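Search tickets Enter keywords Go

Ticket 3137: Iturra rig, crumpled paper task, left gripper shuts early
Status: waiting on Limen

Of 177 examples recorded since lunch, the left arm closes on thin air in most. The paper is innocent. Clindorwood accepts every one of them as a success, which is generous.

Tried so far: restarted the recorder, swapped the control leads, swore. No change.

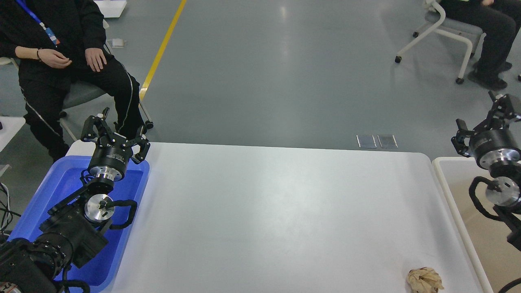 Next I compared the clocks. The left gripper's log runs 950 milliseconds ahead of the head camera, so the learner is being taught to grab first and look later. Resyncing at 15:40 brought the gap down to nothing, for eleven minutes.

Please don't train on batch 815 until this is sorted. I've marked it "bad", a label Clindorwood sorts under "favourites".

Comments (2)

beletti_desk: Same drift here in April. Turn off power saving on the left controller.

rig2: Did that, holding so far. Batch 815 still looks terrible.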